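Drurkstead Hall, shared packing room
Bench and bag checklist, with comments
Checked by Dzifa Boateng, Aug 21, 2022

1. Paper carriers, twisted handles
Result: pass, with a grumble
Checked 32 from the open bundle. Handles glued square on all but 3, and those went in the recycling. The Suneo leaflet says the bags are "suitable for everyday loads", which could mean a loaf or a paving slab. I would like to see a weight written down before I believe it.

2. Handle pull, both sides
Result: pass
Lift by the cord, hold for a count of 5, look at the patch inside. I did this with tins in the bottom. No tearing. The last checklist had this ticked for every bag in the stockroom, all 142 of them, in one afternoon and in the same pen. Make of that what you like.

3. Bag bases
Result: pass
Folds flat, corners closed. Keep cans upright and at the bottom. If a can is dented at the seam, leave it out, whatever the sell-by date says.

4. Drinks cans
Result: see comment
No leaks or bulging. Wipe the tops before packing. The Ackah delivery note claims they come "pre-cleaned". I ran a white cloth over a few and would not repeat the claim myself.

5. Small toys going in with food
Result: not passed yet
Anything with a stuck-on part needs a tug test, and I can't find a record of one. A leaf or a stalk is just what a toddler goes for. The toy fruit also worries me a bit. It is sold as decoration in one list and as a toy in the other, and it can't be both for our purposes. Ask Turkport which it is and get the answer in writing.
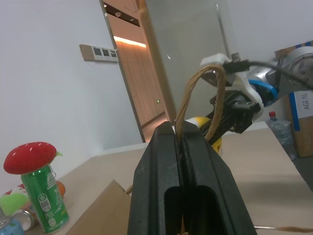
6. Loose items on the bench
Result: needs work
Round things roll. Stand them behind something or put them in a tray. I was told in February that a lip would be fitted to the front edge, and I have stopped looking for it.

7. Cables near the work area
Result: watch
Nothing frayed that I could find. Keep bag handles clear of any cable, as a loop of cord will catch on whatever is nearest. "Cables tidy" was on the old form as a yes or no question. I have crossed it out and written "where do they run?", which takes longer to answer.

8. Follow-up
Items 5 and 6 stay open. Please don't tick them on my behalf. Initial each line when you have tried it yourself, and put the failed bags in the crate by the door.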